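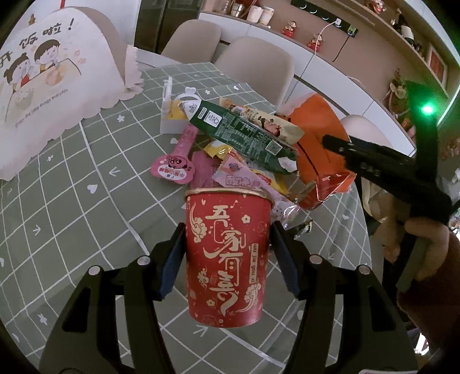
Hello all, and a special hello to Fares Matar at Setance, who signs these off and has asked me to keep them readable. This is the January update on the Avbridge family tables, and I'm pleased to say it's a cheerful one!

We've now visited 19 households, which leaves two on the first list. I do the visits in the late afternoon, when people are home and the dining table is doing what dining tables do in January (holding everything). The idea hasn't changed: pick one table with the household, sort whatever has landed on it, and get it back to a place where people can eat.

Snacks and their packets

I had budgeted for post and homework. Snacks win by miles! At the Mohamedi Road flat it was wrappers in pink, orange and red, a green bottle on its side, all on a lovely green cloth with little white hearts. We've started using paper cups as sorters, and the red ones with 五家有喜 in gold hold a surprising heap – a lollipop-shaped packet, sweets, bags of this and that – and look festive enough to leave out. Even the card stand on that table says 开饭啦!, so dinner is clearly the priority there.

The bin goes up on a chair

My favourite small change so far. Stooping to a bin on the floor slows everyone down, so I now suggest lifting it to seat height, next to the table, with the bag folded well over the rim. Put a cushion underneath if the chair is upholstered. One grandmother has told me she'll never go back.

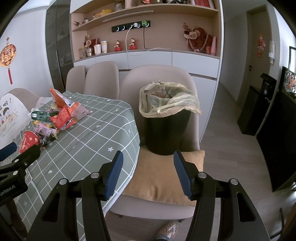 Money

We have spent £88 on bin liners, paper cups and wipeable labels, and £65 on my bus fares. Both are inside what Setance agreed. The labels were a bit of a flop (they peel off in a warm kitchen) and I won't be ordering more.

What's next

The last two visits are both in the Stalletti block, and then I'll start ringing the first households back to ask how their tables are getting on. I'd like to spend whatever is left in the supplies line on more bin liners, if Fares is happy with that. Could you let me know before I put the order in?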